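Stalard Bench Arm Starter Package

Equipment and planning page for small-parts handling

Home > Robot packages > Bench and tabletop > Bench Arm Starter Package

The Bench Arm Starter Package is a complete set of equipment for teams buying a robot arm for tabletop work for the first time. It covers picking small items, loading divided trays and boxes, sorting, and simple packing. The arm, gripper, controller and mounting hardware ship together, and the software license is part of the price.

The package is sold by Stalard and configured by Vanthorpe, our integration partner. Customers who already own a compatible arm can order the gripper kit and software on their own. See Ordering options near the end of this page.

What is in the package

One bench arm with power supply and controller
One two-finger gripper with standard and narrow fingertips
Mounting plate and floor stand
Head-height camera with adjustable bracket
Cable set, including the network cable
Emergency stop button on a lead
Brekden control software, single-station license
Printed setup guide and fingertip replacement sheet

What is not in the package

Work table
Laptop or other computer
Fencing, barriers or floor marking
Trays, dividers and parts bins
Electrical work at your site

Most customers already have a table and a computer that will do the job. Check both against the site requirements before you order.

Choosing the right size of job

The package is meant for light items that a person would pick up with a thumb and two fingers. Small boxed goods, caps, tags, flat parts and pouches are typical. It is not meant for anything heavy, hot or sharp, and it should not be used with open liquids.

Send us samples of your items before ordering if any of these apply:

The item is very flat and sits flush against the bottom of a tray
The item is clear or highly reflective
The item comes in soft packaging that changes shape when gripped
Two or more items share a single compartment

Flat items in deep compartments are the most common reason for a change of fingertips. The narrow set reaches farther into a cell but has less contact area, so picks are slower. If your trays are cardboard, include one with your samples. Dividers bend with use, and our test should be run on the tray you really work with and not on a new one.

Sample testing takes up to 14 working days from the time we receive the parts. There is no charge for the first test. You will receive a short report with the fingertip type, the expected pick rate and any items we could not handle.

Site requirements

Table. Use a rigid table with a flat top. Two tables pushed together are acceptable if the tops are level with each other and the legs are locked or clamped. Keep the picking area on one table so that the seam does not run through it. The arm is on its own floor stand and does not need to be bolted to the table.

Power. One grounded outlet for the controller and one for the computer. Avoid sharing a power strip with printers or heaters.

Computer. Any recent laptop that meets the Brekden software specification. The operator normally sits across the table from the arm with the laptop open in front of them.

Floor. Level and firm. Low-pile carpet is fine. Allow extra time for leveling the stand on anything softer.

Clear space. Keep the full reach of the arm free of shelves, bottles, boxes and bags once picking begins. Chargers and loose cables should be routed along the back or the underside of the table.

Access. If visitors pass through the area, plan for a barrier. Rope or belt posts mark out a space, but they do not replace a safety assessment, and some sites will need fixed guarding.

Budget planning

The package price is only part of the first-year cost. The list below comes from the planning worksheet we send with every quote. Fill in your own figures and bring the sheet to the first call.

Package price
Freight and unloading
Table, if needed
Computer, if needed
Barriers or guarding
Safety assessment
Installation, 1 site visit
Operator training
Spare fingertips
Software renewal from the second year
Staff time during setup

Staff time is the line most often left blank. Plan on 80 hours in total across the people involved, including sample preparation, training and the first supervised runs. A site that has used robots before will need less.

Spare fingertips are sold in packs of 18. A single-shift station working with cardboard trays should budget for one pack a year. Stations that handle rough or coated parts may need more.

The software license renews every year. If it lapses, the arm can still be moved by hand control, but saved tasks will not run. 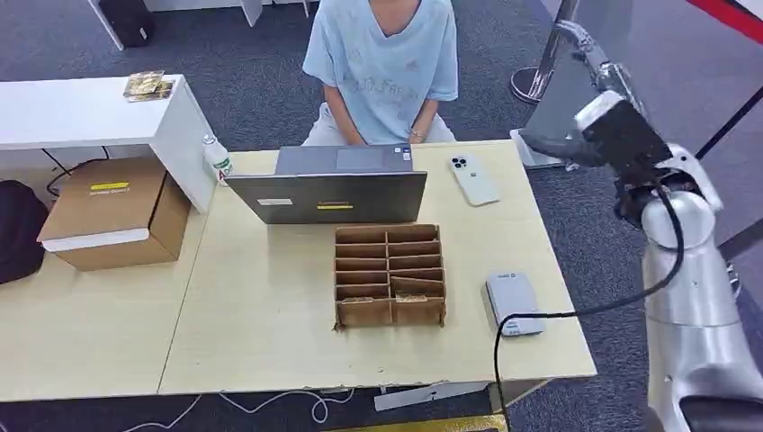
Small-parts station with divided cardboard tray, operator laptop and gripper arm.

Lead time and installation

Packages are built to order. Allow 3 months from signed quote to delivery. Orders placed before the end of July are normally installed within the same calendar year.

Vanthorpe carries out the installation. The visit covers unpacking, mounting, leveling, camera setup and one working task using your own items. The table, power and computer must be in place before the visit. If the site is not ready, a second visit is charged at the standard rate.

Training is held on site, at the station, directly after installation. We suggest sending two operators and one person who will look after maintenance. Additional sessions can be booked at the time of order or later.

Warranty and service

The arm and controller carry a two-year warranty. Gripper fingertips and cables are wear items and are covered for manufacturing faults only. Damage caused by collisions with fixed objects is not covered, so clear the work area properly before running a new task.

Service plans are available at two levels. The basic plan covers remote support during business hours. The full plan adds a yearly inspection and a loan gripper while yours is being repaired. Customers leasing through Espinoza have the basic plan built into the monthly payment.

Ordering options

Full package, purchase
Full package, lease through Espinoza
Gripper kit and software only
Additional software license for a second station
Fingertip packs, standard or narrow

Quotes are valid for 60 days. To request one, send us the item list, tray dimensions, the number of shifts per day and a floor sketch showing the table and the nearest outlet. Photos of the space are useful too.

Related pages: Fingertip selection guide. Planning worksheet. Service plans. Leasing terms.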